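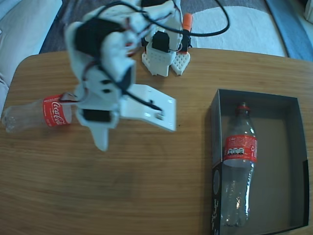
Protokoll der Sitzung der AG Technik, Werkstattverein Grotevstead

Ort: Besprechungsecke, Beginn 19 Uhr
Anwesend: Vorstand vollzählig, AG Technik fast vollzählig, Kaffeemaschine außer Betrieb

TOP 1: Protokoll der letzten Sitzung
Wird genehmigt. Der Satz »Das Budget reicht vermutlich« wird auf Wunsch des Vorstands gestrichen.

TOP 2: Bestand Greifarm
Die AG berichtet vom Stand beim Flaschensortieren. Der Arm aus dem 3D-Drucker soll Leergut in eine Kiste legen. Mit leeren Plastikflaschen geht das meistens, mit vollen hat es bisher niemand beantragt. Die Frage des Vorstands, ob ein Mensch das schneller könne, wird bejaht und nicht weiter verfolgt.
Bemängelt wird das Spiel im Handgelenk. Außerdem wandert das Kabel beim Schwenken gern dorthin, wo der Arm als Nächstes hinwill.

TOP 3: Anschaffungen bis zum Sommerfest im Juli
Verfügbar sind 400 Euro. Die Wunschliste liegt deutlich darüber und wurde mit sichtbarer Liebe erstellt.

a) Servos: Es liegen Angebote von Drudska und Skodora vor. Skodora ist billiger, liefert aber »nach Verfügbarkeit«, was beim letzten Mal eine sehr philosophische Angabe war. Beschluss: 3 Servos bei Drudska, einer davon als Reserve. Die Reserve wird nicht in andere Projekte eingebaut — auch nicht vorübergehend.

b) Netzteil: Das jetzige ist geliehen und wird vom Verleiher inzwischen vermisst. Beschluss: Kauf eines eigenen, höchstens 60 Euro.

c) Filament: Zwei Rollen Weiß. Der Antrag auf Orange für alle Teile wird nach längerer Aussprache vertagt.

d) Zweiter Arm: Die AG hält ihn für unverzichtbar. Der Vorstand bittet darum, zunächst den ersten unverzichtbar zu machen. Wiedervorlage nach dem Sommerfest.

TOP 4: Förderantrag Massawe
Der Massawe-Fonds verlangt eine Kostenplanung über 2 Jahre. Die AG hat bisher bis zum Monatsende geplant. Ein Entwurf soll zur nächsten Sitzung vorliegen, mit einem eigenen Posten für Verschleißteile. Die Überschrift »Diverses« ist dafür nicht zulässig.

TOP 5: Verschiedenes
Pfand aus den Testflaschen geht an die Vereinskasse. Der Vorschlag, es als Einnahme durch Automatisierung auszuweisen, wird mit einer Gegenstimme angenommen.
Die Kaffeemaschine kommt als eigener TOP auf die nächste Tagesordnung.

Ende der Sitzung: 20.50 Uhr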